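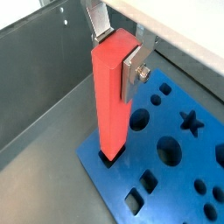

Rami Hourani wrote in under my last post to ask why his daughter will happily fill and empty a bucket of blocks all afternoon but walks off the minute he puts the shape board in front of her, and whether he should put it away until she's older. Then he added, a little sheepishly, that he'd had trouble finding the right hole for one of the pieces himself.

Rami, you're in good company! I've had so many messages along these lines that I decided to write out the whole way we go about it at our house, from the first morning the board comes off the shelf. Please don't put it away for good, and please don't sit there steering her hand to every hole (I did that for weeks with my oldest and all she learned was to hand me the block).

Before you start

Pick a time when your child has eaten and isn't tired. Mid-morning suits us. Set the board flat on the floor, on a rug if you have one, and sit down beside it. I used to prop ours up against the couch so it would look inviting, and it slid every time a block touched it.

Now go through the blocks without your child there. Try each one in its hole yourself, all the way, and put aside any that stick. Sometimes it's a thick edge of paint, sometimes crumbs, and once at our house it was a raisin. A block that belongs in a hole but won't go down is very hard on a person of two, and I'd sooner fix it quietly beforehand than explain it in the middle of tears.

Cover most of the holes

A board with a lot of cutouts is lovely to look at and much too much to begin with. If yours has a big circle and a little circle, a square, a star, an oval and then a good many more besides, that is an awful lot of choosing for a small child who only wants to hear something go clunk. I lay a dish towel over most of it and leave three holes showing. Start with the large circle, because a round peg goes in no matter how it's turned, and add the square and one other that looks very different from both. Save the small circle for much later. Two holes of the same shape in different sizes is a whole new lesson and deserves its own day.

Teach the square slowly

The square is where most of the fussing happens. A long block with square ends has to be upright and also turned so that its corners meet the corners of the hole, and those are separate jobs for a little hand.

Show it once, with no talking. Hold the block near the top so your fingers stay out of the way and your child can see the bottom end. Bring it over the hole and rest one corner at the edge. Pause there a moment. Then turn it gently until the sides line up and let it go down.

After that, hand over a block and sit back. If your child pushes hard and it won't go, count to ten in your head before you help. When you do help, turn the board a little and leave the block alone. That way the fix happens without anybody's hand being grabbed, and I can't tell you how much calmer our mornings got once I started doing it.

What about the colors?

Ghada Zoubi asked whether it matters that her blocks are a different color from the board. I like it that way. A red block against a blue board is easy to follow with your eyes, and since the color gives no hint about which hole to choose, your child has to look at the shape. If every hole is painted to match its block, you may find you've taught color matching by accident, which is a fine thing to learn too, only it's a different game.

When to stop

Stop while it's still fun, even if that means after two blocks. I say "let's put them to bed" and we drop them into a basket together, and the basket goes next to the board so the whole thing can be carried out again easily.

If your child would rather stack the blocks or line them up along the edge of the board, let it happen. Ours spent most of September doing nothing but that, and then one rainy day she picked up the star, turned it over a few times and went looking for where it belonged.

Rami, do write back and tell me which piece gave you trouble. I'm hoping it was the square.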